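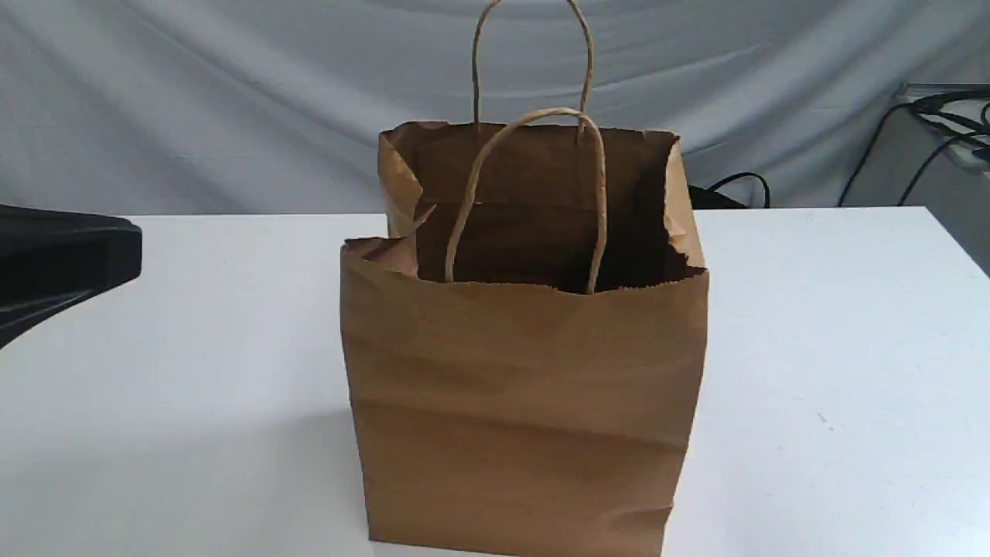

A reader at the Zotville site wrote in after the April issue to ask why we were still running the wide fingers when the narrow set had been on the shelf all winter. The same reader thought any comparison done on cartons would favor the wide ones, and wanted to see soft goods before believing a number.

Fair request. The trial now includes paper shopping bags with twisted handles, and the first results are in.

We ran two sets of fingers, the Chala wide pair and the Flurilier narrow pair, on the same arm with the same controller settings. The task was to take a standing bag by one handle, lift it clear of the table, move it sideways and put it down upright. Each set got 294 tries. Bags were used until they tore, so most of the tries were made on creased ones. New bags are stiffer and easier, and they don't tell us much about a packing line.

The narrow pair did better at getting hold of a handle. It can go in between the two handles without pushing the rim of the bag, and it missed 15 times. The wide pair missed 89 times. Most of those misses came when the front handle leaned back over the opening and one finger landed on the paper before the other reached the cord.

Once a handle was held, the order was reversed. The wide pair kept the bag steadier during the sideways move and set it down straighter. With the narrow pair the bag tended to swing, and on a fast move it sometimes came down on a corner and fell over. Slowing the arm fixed most of this but added time to every cycle.

Two notes on the setup for anyone who wants to repeat it:

- Open the fingers to the same gap for both sets before the approach. Our first afternoon had different gaps and we threw those runs out.
- Keep the cables behind the table and check them after each change of fingers. The narrow set needs a longer lead.

The Zeroleck camera mount stayed where it was for all of the runs. We tried it 610 mm above the tabletop and left it there. Brown handles against a brown bag are hard to pick out from straight overhead, so the lower side view may be worth testing next.

Bags with something in them are the next round. Sites that want a particular load tried should send the weight and the bag size to the test bench inbox before the end of the month.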